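Ticket 64-300: Shipping charged twice on split order
Product: Nekow storefront, checkout module
Status: Reopened
Opened: November 8, 2019

Customer in Ekbridge bought two board games in one order. One went out from our own shelf, the other from the Vörös warehouse. Checkout charged shipping on both parcels, although the order was over the free shipping limit. Support says this was fixed in the April update. I have my doubts, as the release notes say only "improved cart handling."

Tried so far: cleared the cart cache, turned off the Nirow tax plug-in, placed a test order as a guest. Same double charge each time. The item on the test order was the square track game with the arrows on its spaces.

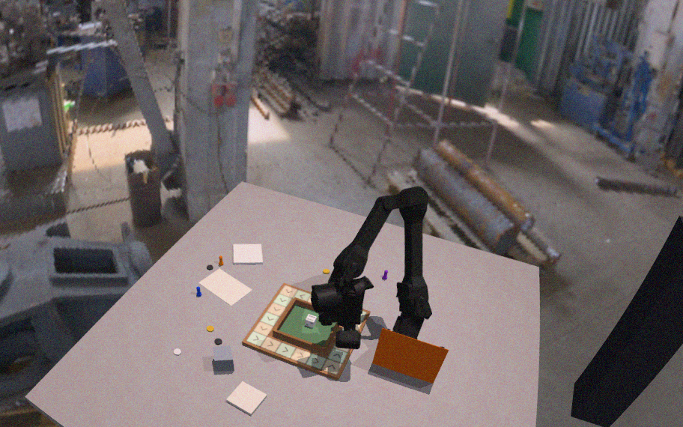

Nekow Support replied that the free shipping rule is checked per parcel when "split by warehouse" is on, and asked us to turn that setting off and try again.

Turned it off. The charge went away, and so did the Vörös stock count, so the shop now happily sells games we can't ship. I wouldn't call that a fix. Also, the help page says the rule looks at the order total. Which is it?

Put the setting back on and placed 17 more test orders with the same game. All were charged twice. 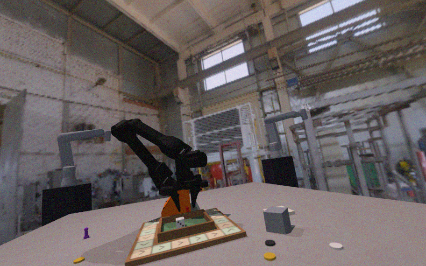
Same thing in our shop, came a comment from another store on the ticket, and we were told to wait for version 2 as well. Setting the limit to zero for the second warehouse stopped it for us, but check your refunds afterward.

Tried the zero limit. Shipping is right on new orders. Refunds not tested yet. Please leave this open.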